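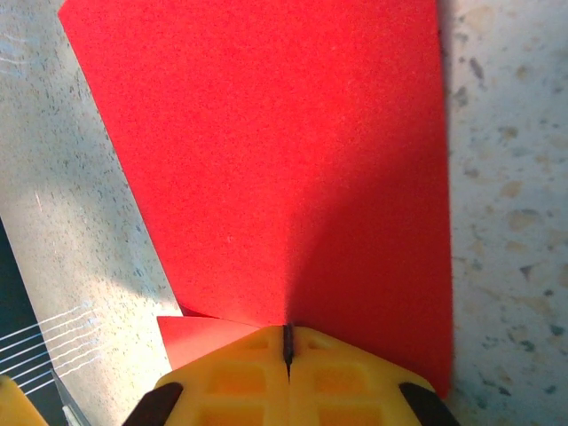 Alladbridge Paper Fair, 2021-03-06

I went to Alladbridge expecting to be sold something, and I was. The flyer promised "600 papers under one roof." Maybe so, if you count every shade of cream as its own paper, and I suspect they did.

The Vivier tables come first when you walk in, and they take up most of the front hall. Their red is the one everybody stops for. It's a strong red, a bit toward orange in good light, and it goes nearly crimson once a shadow falls across it. The surface is grainy enough to feel with a thumb. Fine. I liked it. What I didn't like was the sign calling it "fold-proof color," which as far as I can tell means nothing. I folded a corner over on the sample they gave me, ran a fingernail down it, and got the pale line you get on any colored stock. The woman at the table said I had folded it against the grain. I tried it the other way and the line was thinner, so she had a point – a small one.

Ditorden had the folding workshop in the back room. It cost 4 dollars, ran late, and used sheets far too big for the tables. Half of us ended up with a flap sticking out where a clean corner should have been. The instructor told us large sheets are more forgiving. I don't buy it. A large sheet lets you be wrong by more.

Tokgöz was better, mostly because they weren't pushing anything. Plain stacks, prices on cards, a cutter you could use yourself. I bought three sheets of red there to compare with the Vivier. Side by side at my kitchen window I can hardly tell them apart, and the Tokgöz was cheaper.

Parking was a mess and the coffee was gone before noon. The organizers say there will be a second fair in May with 800 papers. I'll probably go, but I'm bringing my own samples, and I'd skip the workshop unless they find bigger tables.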